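Kaltmont makes food colorings, flavor pastes and dry frosting bases for bakeries, school kitchens and home bakers. Most orders are for gels and powders used in buttercream, royal icing and cake batter. The company was started by Esther Waweru, who had worked in a hotel pastry kitchen and kept records of every color batch she mixed there. Those records became the first product list.

## What we make

The catalog has three lines.

- **Skultunum** is the gel line. The base is glycerin and water. It is meant for frostings with a fat content high enough to hold a dense color.
- **Abugri** is the powder line. It adds no liquid and suits meringue, macarons and white chocolate.
- **Warolo** is the fruit line: pastes cooked down from apples, pears, plums and berries, used for flavor first and color second.

Warolo pastes are cooked in open kettles and strained twice. Sugar is added at the second straining. The pear paste is pale and will not tint a white buttercream to any useful degree, so recipes that call for it usually add a small amount of yellow gel.

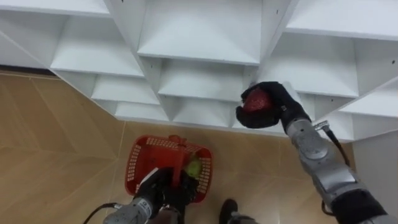 The apple paste is darker and has more acid. It can split a frosting made with cream cheese if it goes in cold. Bring both to room temperature, add the paste in small amounts, and mix on low speed between additions.

## How we test

Every batch is mixed into the same plain vanilla frosting and spread on a white card. The card is read twice, once on the day of mixing and again the next morning, as most gels deepen overnight. Reds and blacks move the most. A batch that falls outside its range on the second reading is adjusted or discarded.

Test formulas are numbered in sequence and never reused. The current black gel is formula 622. The current red, which has less aftertaste than the one it replaced, is formula 916. The formula number is printed on the base of each jar under the lot code. Please quote both when you write to us about a color that looks wrong.
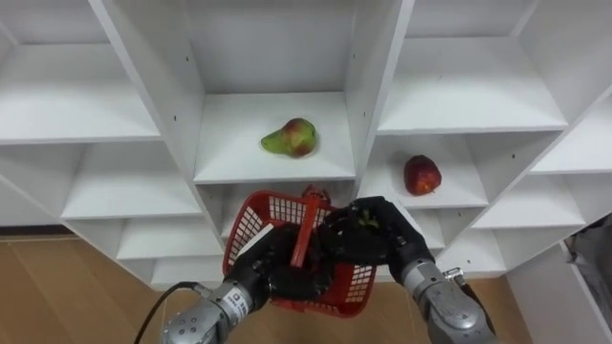
Kaltmont Company Profile | Page 10

## Sizes and orders

Gels are sold in small squeeze bottles and in 500-gram tubs. Powders come in jars only. Warolo pastes are packed in tubs and must be kept refrigerated after opening. Trade orders received by noon on Monday go out the same week. Home orders are packed daily.

We do not sell sprinkles, fondant or cake boards.

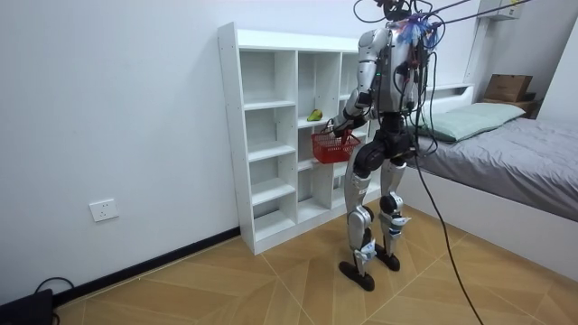 ## Allergens and labeling

No nuts, eggs or wheat are used in any product. The dry frosting bases contain milk powder and are filled on a separate line, with its own scoops and sieves. Ingredient sheets are available for every product and are sent with each trade order.

## Recipes and questions

Recipe cards are written in the test kitchen and checked by a second baker before printing. Quantities are given by weight, with spoon measures in brackets for the gels.

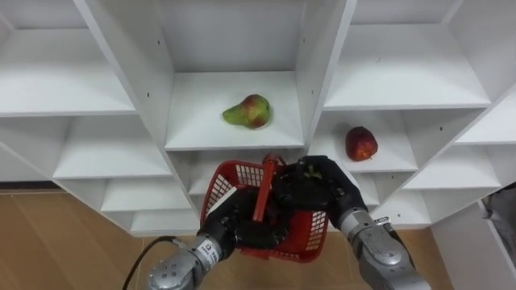
*A pear on a white shelf.*

Questions about color matching go to the test kitchen. Include the type of frosting, the amount of gel used and how long the frosting stood before you judged the color.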